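Cell setup rules: what do you write down, and what do you leave to people's good sense?

Posted by pelldale_bench
Fri 29 January

Hello all, long-time reader here, and I've finally got a question worth asking (I hope!). We run a small bin-picking cell at Pelldale and I've been told to turn our habits into a proper written practice before June, when a second shift starts using it. I have 13 rules so far and my boss would like it on one page, bless him.

The ones I feel sure about: nobody's hands go in the bins unless the arm is stopped and the pendant is in your own hand. Every object in the bin gets logged before a run and checked back out after. Clamps and tape get looked over at the start of each shift, along with the cables on the arm, through the whole range of motion and not only at home position.

The one I keep going back and forth on is mixed bins. We like to have soft things in with hard things, a plush fish or dolphin sort of toy next to a bottle and a block, that kind of company, and I'd like to set a rule about how close to the walls an object may sit before you go in and move it. Ours says nothing at the moment and everybody does it their own way.

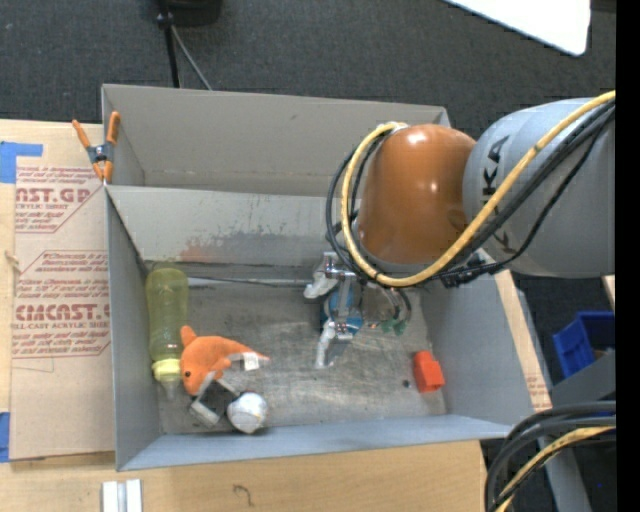

kettle_and_cam wrote:
I'd leave the walls alone, my friend. If you write a rule that says things have to sit clear of the sides, people will tidy the bin before every run, and then you're testing your tidying. We had exactly that at Bovo. Lovely numbers for weeks, and then the real totes came in and it all went to pieces. Let things lie where they land, and put your limit on the force instead.

pelldale_bench wrote:
Oh, that's a fair point and I hadn't thought of it that way round. But doesn't a force limit still leave you with scraped walls and worn fingertips? I'm the one who has to order the fingertips!

Ovidiu Lungu wrote:
I disagree a little with kettle, with affection. A force limit stops the arm after contact, and you would still like to have less contact. At Nerora we let objects lie anywhere, but the planner may not take a grasp within 7 mm of a wall unless the operator has ticked a box for that run. It took 2 afternoons to agree on the number and we've hardly touched it since. We also write down each wall contact. Last quarter it was 191, and most came from one badly seated bin.

kettle_and_cam wrote:
The tick box will be ticked forever by the second week, you know it will.

Ovidiu Lungu wrote:
It resets after each run. They grumble.

mrs_torque wrote:
Popping in to say please put the cable check higher on the page than the grasping rules, whatever you decide. And say who signs for it. "Someone checks" has never once got a cable checked in any shop I've worked in. Also, get your risk assessment done by somebody who didn't write the page.

pelldale_bench wrote:
Moved it to the top just now, thank you. I'm going to try the resetting box, and leave the objects where they fall. Kettle, did Bovo ever share the force settings, or is that all in the Ilie manual you mentioned last time?

kettle_and_cam wrote:
In the manual, near the back. I'll dig my copy out over the weekend and send you the page.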